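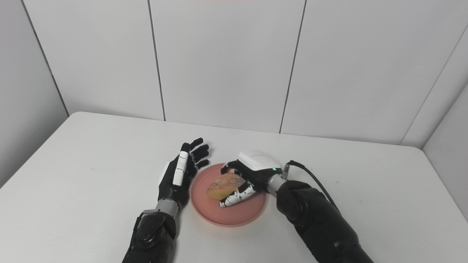 **Kallari Film Club — minutes of the home release meeting, 12/16/19**

Reynaldo Estrella in the chair. Apologies had come in from the Choi branch, who were snowed under with their own screening and sent their love.

**1. Minutes of the last meeting**

Agreed as a fair record, once we had put right the running time of *Skekurora*, which had gone down as two hours and is a good deal shorter than that (it only feels like two hours in the middle, as somebody kindly remarked).

**2. The *Skekurora* disc**

Reynaldo gave us a long and very happy account of where things have got to. The film had its cinema run in September and the disc is now ready to go to the pressing firm, Cludetti. They quoted for 700 copies or 800, and the difference in price was small enough that we talked it round for quite a while. On the one hand, 632 people have put their names down already, and more will surely turn up once the posters are out. On the other, we all remember the boxes of the last one sitting under the stairs. In the end we settled on 800, with two members preferring the lower number and taking it in very good part.

**3. Extras**

Everybody had a favourite, so this took up most of the evening! We will have the director's commentary, the deleted harbour chase and the short piece about the stunt driving. The blooper reel was much loved but the sound on it is poor — Reynaldo will ask whether it can be cleaned up, and if it can't we shall leave it off. The alternative ending is to go in as well, tucked at the bottom of the menu so that people don't play it first by mistake.

**4. Cover**

Two designs were passed round. The blue one, with the lighthouse, was liked by nearly everyone, though the title is hard to read from across a shop and wants to be bigger. The line on the back that gives away who the smuggler is must come off, please, before it goes anywhere near the printers.

**5. Launch evening**

We would like to show the film once more before the disc goes on sale, with a talk by the cast afterwards if they can be tempted. Choi have offered their hall, projector included, and we accepted with many thanks.

**Actions**

- Reynaldo: confirm 800 with Cludetti; ask about the blooper sound
- Cover group: larger title, new wording for the back
- Secretary: write to Choi about dates for the hall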